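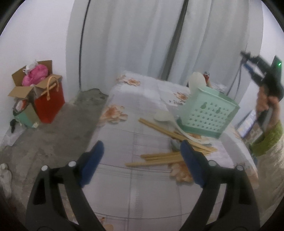
Sanna Orbiter Mission: Frequently Asked Questions

Last updated 4/28/25

The Florville Institute for Planetary Studies receives many inquiries regarding the Sanna mission. Answers to the most common ones appear on this page. Teachers and members of the press should also consult the final questions, which cover visits and use of materials.

What is Sanna?

Sanna is a proposed orbiter that would study Titan, the largest moon of Saturn. It would map the surface by radar, measure the composition of the upper atmosphere, and track seasonal changes in the methane lakes near the north pole. The mission is in its design phase. No flight hardware has been built.

Why Titan?

Titan is the only moon in the solar system with a dense atmosphere, and the only world besides Earth known to have stable liquid on its surface. The Cassini spacecraft passed it many times between 2004 and 2017, and the Huygens probe landed there in 2005. Those flybys left gaps in the surface maps. An orbiter could observe the same regions repeatedly and under similar conditions, so that a change in a shoreline can be told apart from a change in viewing angle.

Does Sanna include a lander?

No. A lander was considered in the first study and removed on grounds of mass and cost. The radar and the two spectrometers were given priority.

What instruments will be carried?

The current design has 6 instruments. They are the imaging radar, an infrared spectrometer, a mass spectrometer, a magnetometer, a radio science package, and a wide-angle camera. The camera was added in January following a request from the atmospheric science team — it will be used chiefly to follow clouds. Instrument selection remains open until the preliminary design review.

Who is responsible for the mission?

Dr. Idalina Marinho is the principal investigator. Dexter Belmonte is the project manager and oversees schedule, budget, and contracts. Ground operations would be run from the Bratovstead Tracking Station under an agreement with the Institute.

What is Plutent?

Plutent is the software used to plan observations and to sort data once it reaches the ground. It was written at the Institute for an earlier study and has been adapted for Sanna. It is not a spacecraft, although it has been described as one in some news reports.

How long would the journey take?

This depends on the launch vehicle and on which planetary flybys are available in the launch year. The Institute does not publish a travel time until a trajectory has been selected. Trajectories under study use gravity assists from Venus and Earth.

How high would the spacecraft orbit?

Titan's atmosphere extends much farther into space than Earth's, and a low orbit would decay quickly. Sanna would first enter a long, looping path with a high point of 4000 kilometers above the surface. Thruster firings would then bring it into a circular orbit suitable for mapping.

How will the spacecraft be powered?

Sunlight at Saturn is roughly one percent as strong as it is at Earth. Solar panels large enough for the radar would be difficult to launch, and the design therefore assumes a radioisotope power source. Any launch carrying such a source is subject to a separate safety review by the responsible authorities.

Will the data be made public?

Yes. Calibrated data would be released after a review period, together with the documents needed to read the files. Raw camera frames would be posted sooner and without processing.

May I visit the Institute?

The exhibit hall in Florville is open to the public and admission is free. The lecture room seats 430 and is used for public talks during the academic year. School groups should write to the visitor office in advance. Groups of more than 17 are divided between two guides. The Bratovstead station does not accept visitors — the site has no public access road.

May I reproduce text from this page?

Text may be reproduced for classroom and news purposes with credit to the Institute. Commercial use requires written permission from the project office. Please do not alter quoted figures, and check this page for revisions before printing.

Whom should I contact with other questions?

Scientific questions should be addressed to Dr. Marinho's office. Questions on contracts and supply should be addressed to Mr. Belmonte. General letters may be sent to the visitor office, which will forward them as needed.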